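3. Findings at the Plasstead site

The Flanholm laundry service washes for care homes, and Plasstead is its smaller site, with 14 people on the day shift. Sheets and towels have gone through a folding machine for years. Personal clothing is still sorted by hand, and socks take the most time. The company is now having staff record sock sorting with hand-held grippers so that a machine can later be trained on the recordings.

I spent four mornings there in November and interviewed Lawal Ugwu, who moved from the sorting line to the recording work, and Chandrasekhar Panicker, the shift lead.
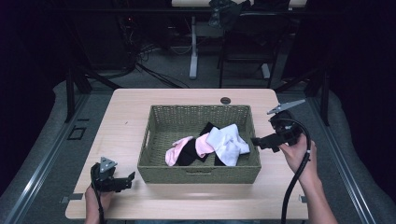
Ugwu does 95 recordings on a normal day. He told me the work is easier on his back than the line was but harder on his wrists, and that he misses talking while he works. He is paid the same rate as before. He was not told how long the job would last, and when I asked Panicker, he did not know either. The target set by the main office is 2,000 recordings.

Panicker's own job has changed more than he expected. He used to walk the line and help where it was slow. Now he spends 40 minutes each morning going through rejected recordings and deciding who should repeat them. Two of the older sorters asked not to be put on the grippers, and so far he has agreed.

None of the people I spoke to had lost hours. Three said they expected to once the machine arrives. The Jorkwood site has no recording station yet, so I could not compare the two. Section 4 covers the training offered to staff.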